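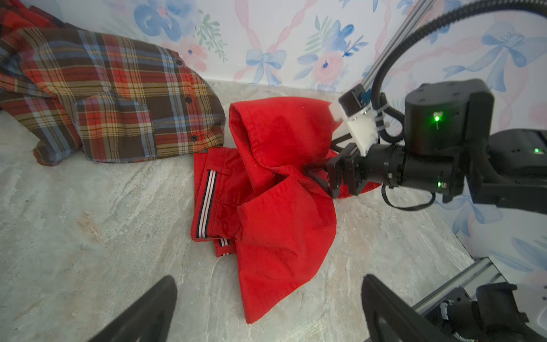 Thanks to everyone who answered my question about kids who go quiet after a separation. I've read all 32 replies, some of them twice. My daughter Eva is eleven and has been living half the week with me since February. She talks to her mum and she talks to her friends, but with me it's mostly one-word answers. A few of you said to stop asking her questions at the dinner table and find a job to do side by side, so we've been doing the laundry together. It's easier to talk over a red heap of clothes with striped trim than across a plate, and you don't have to look at each other. She told me more about school in one load than she had in the month before.

Aníbal Cárdenas wrote:

> My son did the same thing at that age. I used to wait for him at the
> door and ask how his day went, and he'd say "fine" and go to his room.
> What helped was driving him to hockey practice in Clarnivden, 8 km
> each way, with the radio low. I didn't bring anything up. After a few
> weeks he did. Don't expect it every time. Some nights we drove there
> and back and he said nothing, and I had to learn to leave that alone.
>
> One other thing. Don't ask what goes on at the other house. Even if
> you mean it kindly, they hear it as being asked to report.

Aníbal, the last part hit home. I had been asking. I thought I was showing an interest, but I can see how "What did you do at Mum's?" sounds to her, so I've quit. 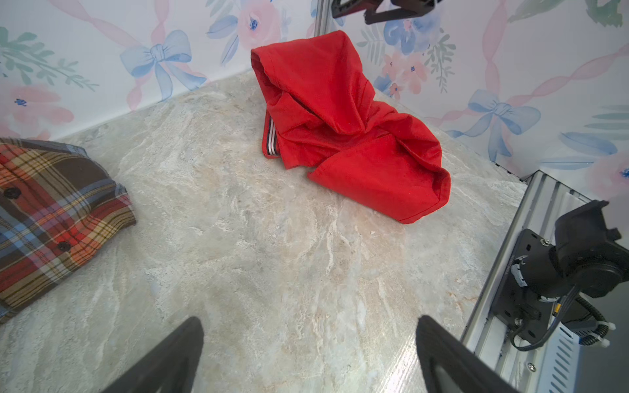
I also tried the notebook idea that Cúc Vũ posted, where the parent writes a page, leaves it on the kid's pillow and waits for an answer. Eva wrote back 2 times and then lost the notebook. I may try again in the summer when there's less homework. Cúc, did you keep yours going when your girls were away with their father, or did it stay at your house?

My own dad worked at Skirex for most of my childhood and was on nights for a lot of it. I don't remember him asking me much of anything, but I do remember him letting me hold the flashlight while he fixed the truck. I hadn't thought about that in years – I suppose it was the same idea.

Pongsak asked if anyone would be interested in a monthly call for fathers with shared custody. I would. Evenings after 8 are best for me, once she's in bed or reading.

Thongchai Rattanakul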